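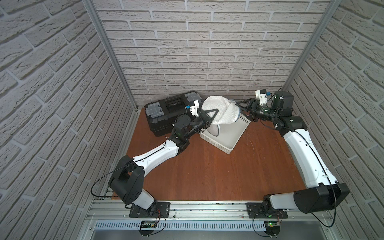

Brick-patterned wall panels, with a toolbox on its side at the back.

Dimmers tripping during blackouts in a 50-seat studio
Posted by stilbridge_lx, July 24, 2021

We are a small amateur group working in a hired studio in Stilbridge. The lighting rig is an old Sjöberg dimmer rack feeding profiles and floods, run from a memory desk over a single DMX line. During the last two rehearsals one dimmer channel has tripped when the state comes back up after a snap blackout. It has not tripped on a timed fade, even a short one.

Things already checked:
Lamp on the affected circuit swapped for a new one. No change.
Load on the circuit is well under the channel rating.
DMX start address on the rack is 40, as labelled and as patched.
The desk was reset in February and the show file reloaded.

The play has 7 snap blackouts, so replacing them with fades is not an option the director will accept. Is this a rack fault or something in the plot?

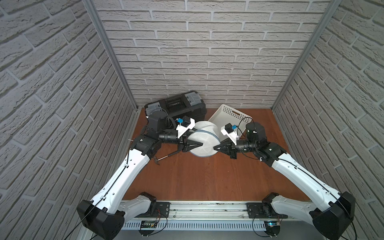 I should add that the channel feeds two floods through a splitter, and that the cable run crosses the back of the stage behind the masking. I have not yet had the splitter apart. The rack was last tested by the previous hirers and I have no paperwork for it.

channel_557
Most likely inrush. A cold tungsten filament has a much lower resistance than a hot one, so a snap from zero to full draws a large current for a moment. Two floods on one channel both do it together. An ageing breaker may hold on a fade and go on a snap.

Set a preheat level on that channel so the filaments stay just below visible glow during the blackout. Start at some 7 per cent and bring it down until you cannot see it from the front row. On most desks this is a minimum level or a modified dimmer curve. If the rack has its own preheat setting, use one or the other, not both.
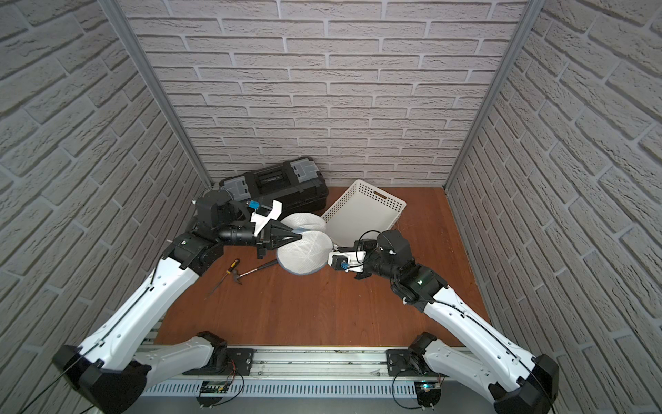 Then swap the two floods to a spare channel and run the same cue several times. If the trip follows the load, look at the splitter and the cable. If it stays with the original channel, the breaker or the module is suspect. Either way, get the rack and the cable tested by a competent electrician before you have an audience in. Do not fit a higher rated breaker.

ataleck_prompt_side
We had the same on a Stallico rack. It was the splitter, one terminal was loose and had gone brown. Isolate it first, then open it.

stilbridge_lx
Moved the floods to a spare channel and it tripped there as well. Splitter and cable are now out of use and going for test. Will set the preheat when the replacement is in.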